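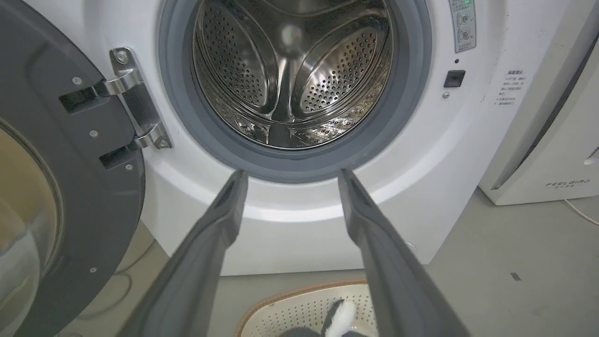 I've been in laundry for most of my working life, and the question I get at every family dinner now is whether the robots are coming for my job. My answer is that they've already come for the part I liked least, and I have mixed feelings about it anyway.

At Clisadholm we wash for guesthouses and a couple of daycares, so it's sheets, towels, aprons and the odd stuffed animal that got juice on it. Management brought in the arms in October. They do the bending: basket to drum, drum to basket. I used to do that 405 times a shift (Kornél Lengyel counted once, on a bet, and my knees believed him right away!). So no, I don't miss it.

What I miss is the talking. When two of you are loading side by side, you chat, and you also teach. Ye-ji Yoo learned from me what a bad door seal feels like, and she learned it with her hand on the rubber while I complained about my landlord. Where does the next new person pick that up? The training plan we got was 90 minutes of slides, and the word "seal" wasn't in it.
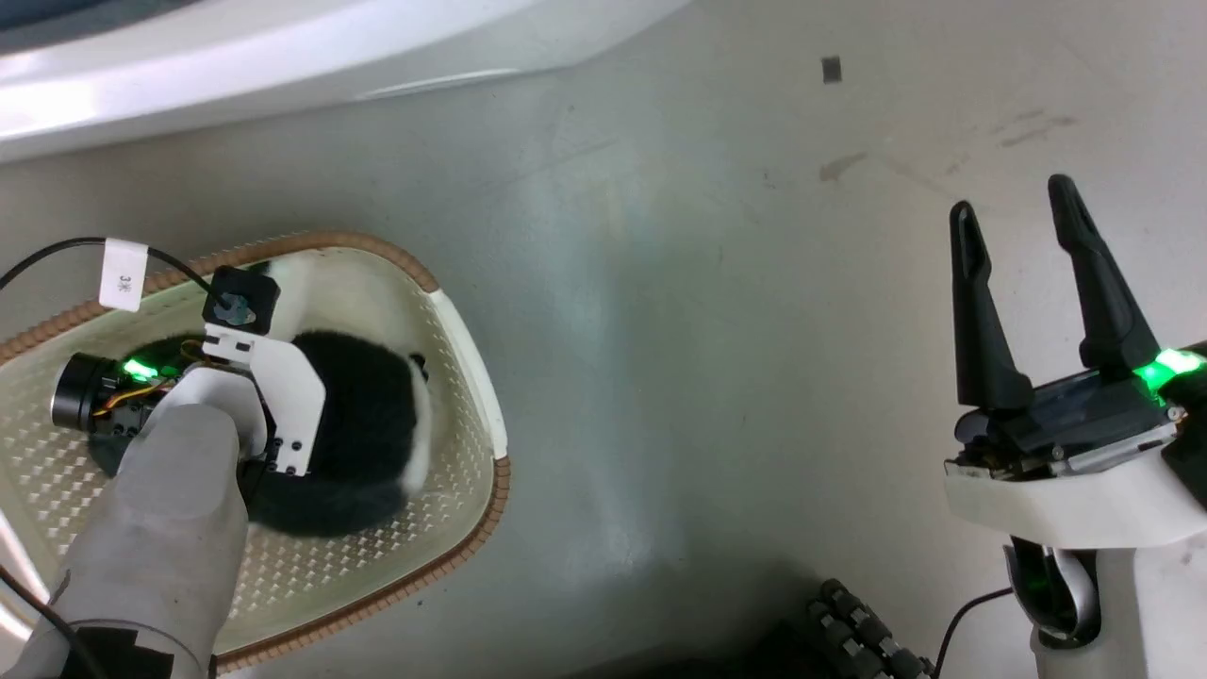 One arm in the basket with a plush toy, the other with its fingers open.

Then there's the pay. Barnabás Dudás went from loader to "cell attendant" and he now looks after 2 stations, clears jams and decides what's too delicate to grab. That's more judgment than he ever needed before, and his hourly rate hasn't moved. I think that's wrong – if the new job takes more brains, put it in the paycheck. The folks at Gruvel got a raise written in before the machines were switched on, and I wish we'd thought to ask.

I'm not against any of this. I'd fight you if you tried to give me the bending back. I just want the people who know the work in the room when somebody decides what it turns into, and so far we've been told afterward, on a sheet of paper taped up by the time clock. Our next staff meeting is at 4 p.m., and I'm bringing Barnabás and a list.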